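Leaflets, stakes and window bills: notes for the house in an election month

By Ottilie Stöckli

A council candidate's paper has to be stored somewhere, and it is usually a spare room or a hallway. The notes below cover storage, folding, bundling and boards.

Storing the boxes

Keep printed leaflets flat and off a concrete floor. Two battens under the bottom box are enough. Stack no more than 3 high, or the lower reams take a curve and will not feed through a folding machine. Paper that has come in from a cold van should stay in its wrapping overnight before folding.

Write the ward and round number on the short end of every box, so it can be read without moving the stack.

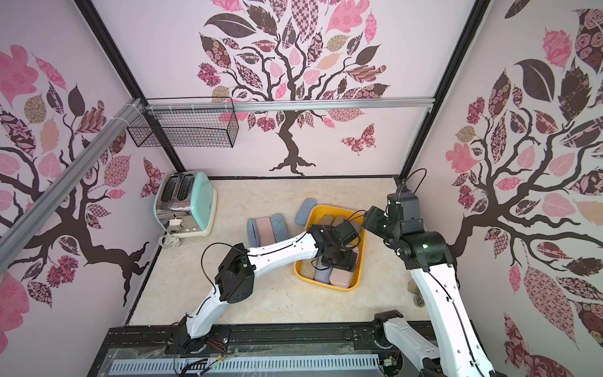

Folding by hand

Work on a hard surface at elbow height. Fold one sheet against a ruler, check the edges, and use it as the pattern for the rest. Crease with the back of a spoon or a bone folder. A thumbnail marks coated paper and leaves ink on the fold.

Heavy stock should be folded along the grain. Bend a sheet lightly both ways -- the direction with less resistance is the grain.

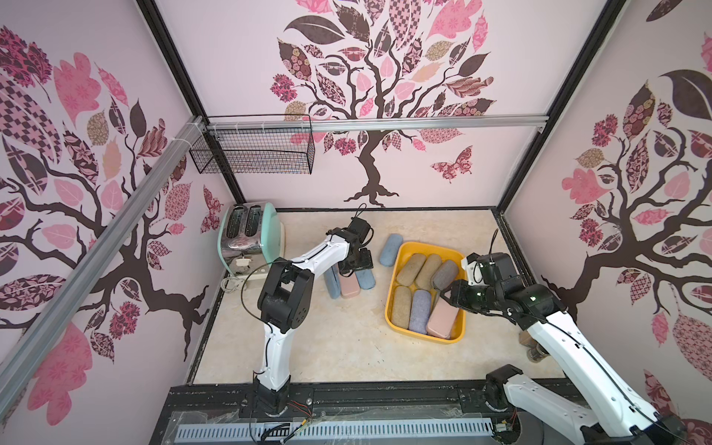
Walls with the tree pattern, marble-patterned floor.

Bundling for rounds

Bundle in fifties. A bundle of 50 fits a coat pocket and can be checked against a street list quickly. Use wide rubber bands, one per bundle, round the short side. Thin bands cut into the outer leaflets. Put the street slip under the band, not inside the fold.

For a round of 88 doors, make one full bundle and one part bundle and mark the part bundle with its number. Ebise Adugna prefers to put a coloured slip between streets, which works well on long rounds with few corners.

Return part bundles to the box they came from. Old and new versions of a leaflet often differ only in the imprint, and mixed boxes have to be sorted by hand.

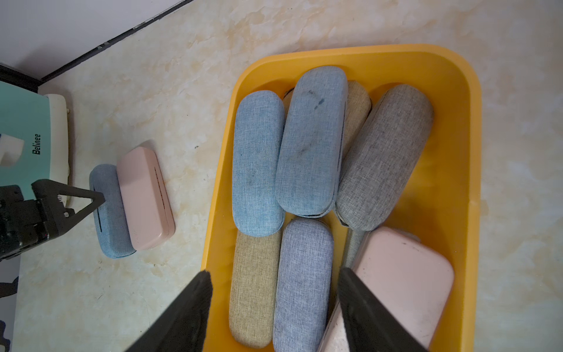
Glasses cases in the yellow tray.

Window bills

Clean the glass with water and a little vinegar and dry it fully. Fix the bill at the top two corners first, then the bottom. Low-tack tape comes away cleanly within a month or so; after that, warm it with a hairdryer and pull slowly at a flat angle.

Garden boards

Cut the point of the stake on four faces, with a blunt tip. A sharp tip splits on the first stone. Fix the board with two screws and penny washers -- staples pull through corrugated plastic in wind. Make the pilot hole in the ground with a bar and drive the stake before fitting the board.

Take boards down promptly after the poll, brush off the soil, and dry the stakes under cover before stacking.

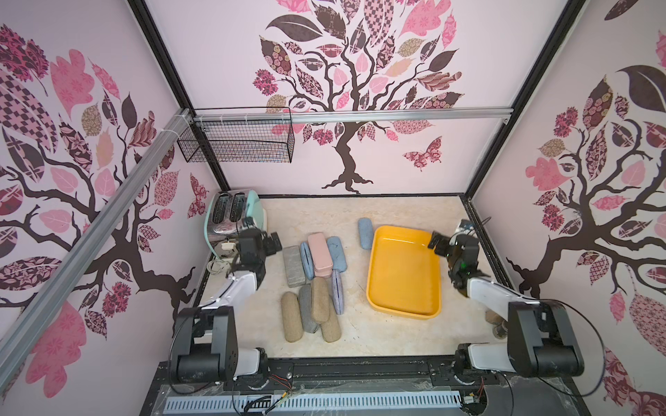

Toaster, yellow tray and glasses cases.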